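Panel absorption notebook, Cumunwood workshop
September, started 8:40 a.m.

Continuing the impedance tube work on perforated facings. Aim is to settle which end correction we use in the spreadsheet before the Mondell ceiling panels are cut. The spreadsheet currently has the isolated-hole value. The old Darwish report uses the full interaction correction. They disagree by several hundred hertz for shallow cavities, too much for a panel whose useful band is under an octave wide.

Specimen: flat sheet, 3 mm thick, 6 mm holes on a square grid, pitch 14.2 mm. Open area 14 percent. Air cavity 28 mm to rigid backing, no fill. Edge sealed with petroleum jelly. Tube temperature logged at start and end, sound speed taken as 343 m/s throughout, small drift ignored.

Two-microphone method, random noise, same level as last time. Mic switching done on every run to take out the phase mismatch. 13 runs, specimen removed and reseated between each.

First two runs had a dip on the low side of the peak. Backing plate was not fully home. Tightened it and repeated both; dip gone. The replaced runs are kept in the raw folder with an x in front of the name and are not in the 13.

Side item, surface finish. So far every specimen has been bare or plain painted. A printed face is what people ask for in finished rooms, and we have no numbers on what a print layer or film does to the hole edge. Burrs or overhang of even a few tenths would shift the effective diameter. Need offcuts with a printed face, drilled before and after printing if we can get both.

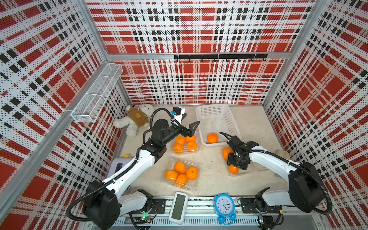
Perforated panels with plaid print, on aluminum extrusion. Hook rail on the back crossbar.

Back to the plain sheet. Mean peak at 1377 Hz. Peak absorption is well short of unity, as expected with no resistive layer behind the holes. Peak is narrow and the reseating scatter shows mostly in its height, very little in its frequency.

Effective neck length from the peak, two ways.

Shallow cavity approximation: wavenumber at the peak is 25.2 per meter. Squared, 636. Open area divided by (636 times 0.028) gives 7.9 mm.

Cotangent form: kd is 0.706, tangent 0.854. Open area divided by (25.2 times 0.854) gives 6.5 mm.

The difference between these is larger than I had assumed. At this depth and frequency the shallow approximation should not be used at all. It also explains why the spreadsheet looked right when we first checked it. Sheet thickness plus the isolated-hole correction is 3 plus 5.1, so 8.1 mm, close to the 7.9 that comes from the wrong formula. Two errors of opposite sign.

With the full interaction correction the added length drops to 2.4 mm, total 5.4 mm. The measured 6.5 mm is between the two. The viscous boundary layer adds a little mass to the 5.4 but I do not expect it to close a gap of 1.1 mm. Possible causes, not ranked:

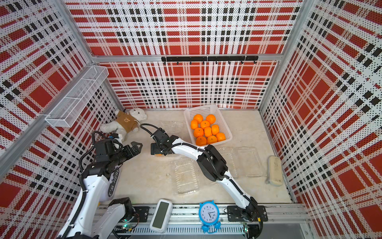 Tube wall effect. The specimen holds few whole holes across its diameter and some are clipped at the rim. The clipped ones are blocked by the jelly to an unknown extent, so the true open area may be under 14 percent. Going down in open area raises the interaction-corrected length and lowers the one derived from the peak, and the two would move toward each other.

Cavity depth. Set with the depth gauge against the plunger, then checked once only. A backing plate that sits slightly proud would shift the peak up, which goes the wrong way.

Sheet flexing. Tapped the specimen by hand with the plunger out and heard nothing obvious. Not a measurement.

The rim holes look like the best bet. Plan is to cut a new specimen with the grid centered so no hole meets the edge, work out the open area from the holes present, and repeat with the same cavity.

Spreadsheet change made at 3:15 p.m.: cotangent form now on by default, shallow form left in a hidden column so old sheets still open. End correction cell left as it was, flagged yellow. Anyone using it for Mondell should wait for the second specimen.

Outstanding:
Centered specimen, cut from the same sheet.
Calipers back from Vudthorpe, ours read 0.05 mm high at zero.
Printed offcuts, see above.
Rerun the empty tube check before the next set. Last one was before the speaker was changed.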